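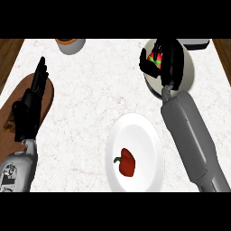
March was the month our prep crew finally started arguing about the robot as if it were a coworker, and I'm taking that as progress! Quick recap for Wenche, who missed the last one: everything at Flullulcombe still gets rehearsed in simulation before we let it near the real kitchen. The current drill is sorting produce, with the right hand holding a red and green piece over the white bowl while a red bell pepper sits on the oval plate. We've run that drill 400 times now, up from 300 in the last report.

On the people side, Makis and Tùng have moved off the early sorting shift (a 4 a.m. start, so no tears there) and spend 40 minutes a day reviewing runs with me. Tùng is picky about how peppers get handled, and two of his complaints are already in the grip settings. Makis worries his hours will shrink once the arms go live. I told him I'd put that in writing, so please, can we get him an answer before the next payment comes through?

Still open: training money for Evanthia's evening crew, and a date for the Skarnesow visit.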